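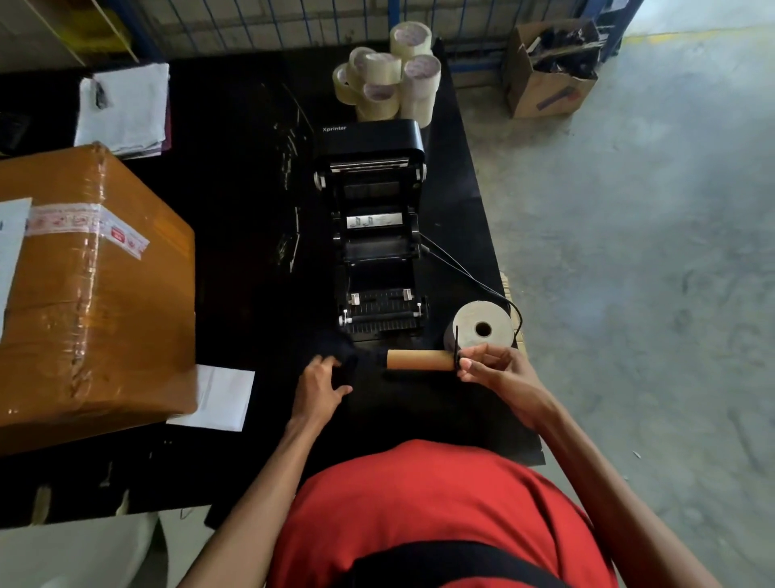
Small Business | Packing & Post

The quiet pleasures of changing a label roll

136 shares | 17 comments

Last updated 8 May 2019

There comes a point in the life of every kitchen-table business when the handwriting has to stop. Mine came in June, a couple of years back, when I had a stack of soap parcels to address before the post office shut and a biro that had given up on me somewhere in Kumlow. The lady behind the counter squinted at my sevens, I squinted back, and that same evening I went looking for a thermal label printer.

If you've never used one, they're lovely, unfussy things (no ink! no cartridges!) and the Xprinter sort you see on so many packing benches these days is about as plain a black box as you could ask for. The lid swings right back like a clam, and inside there's a roller along the front, a pair of paper guides and, if you're lucky, a little sticker with a diagram to show which way the labels go. I would ask you to look at that diagram. I didn't, and printed 5 blank labels before I thought to turn the roll over.

Changing the roll is a small job, but it rewards a bit of elbow room. When the labels run out you're left with the cardboard tube, and I like to have the fresh roll standing ready at the side before I so much as touch the lid. Ease the old tube away, fit the new roll, bring the guides in until they just kiss the edges of the paper, and close up gently. My first one took most of a cup of tea. Now it's done before the kettle has clicked off.

The tubes I keep, I'm afraid. Okach, the little stationery shop I buy from, won't take them back, so they go into a drawer and come out again for winding ribbon and string, and for starting sweet peas in spring.

And then there's tape. Clear packing tape breeds at the back of a worktable, I'm convinced of it. I buy it by the armful whenever Clevanano has an offer on, pile it up at the far edge where it can't roll into my lap, and still find myself hunting for the end of one with a thumbnail while the parcels wait. Folding the end over after each use helps enormously, on the days I remember.

Filed under: Home working, Parcels, Stationery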